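Prinville museum to show woodcuts by Buppha Wongsuwan

25 March 2018
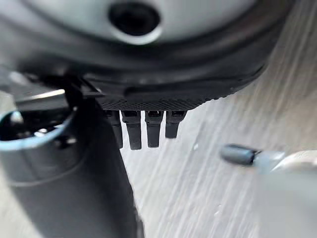
The Prinville Museum of Prints and Drawings will open a show of woodcuts by Buppha Wongsuwan this spring, the first time her work has been given a room to itself outside Thailand. The show includes book illustrations, single-sheet prints and several of the carved blocks, and it will stay up until December.

Wongsuwan is best known for her night markets and river scenes, most of them printed in two or three colors from blocks of jackfruit wood. She began as a sign painter's assistant and learned to cut blocks at the Boonchu workshop, a small press that made calendars, school readers and labels for tea tins. Her early pieces are unsigned. They can be told apart from other Boonchu work mainly by the way she cut water, in short curved strokes that break off before they meet.

The museum bought its first Wongsuwan print, "Ferry Landing, Rain," at a local estate sale. It had been cataloged as the work of an unknown Japanese artist. Hermine Schnyder, curator of works on paper, noticed a Boonchu paper stamp on the back and wrote to the artist's former student, Nuanchan Rungrueang, who confirmed where it came from and sent a list of other prints from the same series.

"We had it in the wrong drawer for years," Schnyder said. "Once we knew what it was, we started looking for the rest of the set."

The set is known as the Landings. It was planned as 20 prints, one for each stop on a ferry line that no longer runs, but the workshop closed before it was finished. Wongsuwan completed 15 of them. All 15 will be on the wall in Prinville, hung in the order of the stops, with gaps left for those that were never made. Most are loans from the family of Wanpen Srisuk, who ran the Boonchu workshop in its last years and kept one proof of nearly everything that came off the press.

Visitors who know the Landings from reproductions may be surprised by the color. The later reprints were made with commercial inks and have a flat, bright blue in the sky and water. The first printings used indigo, brushed on by hand and wiped back, and no two sheets match exactly. Two copies of "Ferry Landing, Evening" will hang side by side so the difference between the early and late versions can be seen.

A second section covers the books. Wongsuwan illustrated a number of children's readers and a collection of river songs, which was printed in an edition of 1000 and sold mostly at temple fairs. The copy on display belongs to Rungrueang and has her childhood pencil marks in the margins. Because the binding is weak, the book will be open to one page at a time and turned once a month.

Three of the carved blocks are also in the show. They were used as shelf boards after the workshop closed and one has a row of nail holes across the top. Schnyder said the museum had talked about filling the holes and decided to leave them alone.

"You can still print from it," she said. "Nuanchan pulled a sheet from it last year and the holes show up as white dots in the sky. We are hanging that sheet too."

Rungrueang will travel to Prinville for the opening and will give two printing demonstrations in the museum's ground-floor studio. She works with the same tools she was taught on - a flat knife, two gouges and a hand-rubbed pad - and will print the key block and one color block of a small design of her own. Each session lasts 3 hours, and people may come and go. Places at the front tables are limited and must be reserved at the admissions desk.

The catalog was written by Schnyder with an essay by Shirley Furnival, who teaches the history of printing and has published on Southeast Asian calendar art. Furnival's essay deals with the Boonchu workshop more than with Wongsuwan herself. She argues that the cutters there borrowed freely from Japanese landscape prints, which they knew from magazine pages, and that the flat bands of color in the Landings come from that source. Rungrueang, in a short note printed after the essay, disagrees in part. She writes that her teacher rarely looked at other people's prints and took the bands of color from the painted hulls of the ferries.

The catalog has a full list of the known prints, with paper sizes and the marks found on the backs. Owners who think they may have a Wongsuwan print are asked to compare it with the list before getting in touch. The late reprints turn up often and are on thinner, whiter paper, without the stamp.

The show is in the upstairs print room, where lights are kept low to protect the indigo. Flash photography is not allowed. The Landings will be on view the whole time, but some of the book pages and drawings will be changed over the summer, and the room will close for a few days while that is done. Admission to the print room is included with a general museum ticket.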